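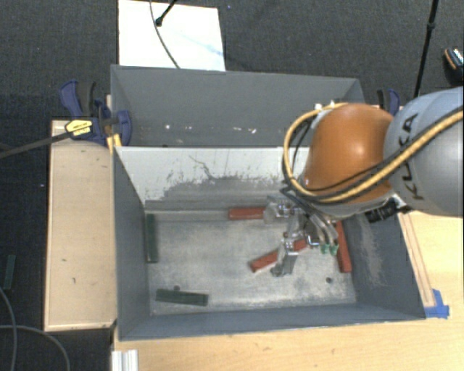

Drudurthorpe, September 28, 2020

Every storage guide says to sort blocks by colour. I doubt it's worth the bother. Red and green in one open grey bin are easy enough to tell apart, and a bin with no lid gets used. The Jallar dividers I bought in April cost 16 pounds and now hold string. Keep to one layer, so you can see the floor between the blocks. As for labels, try a week without them before you spend anything.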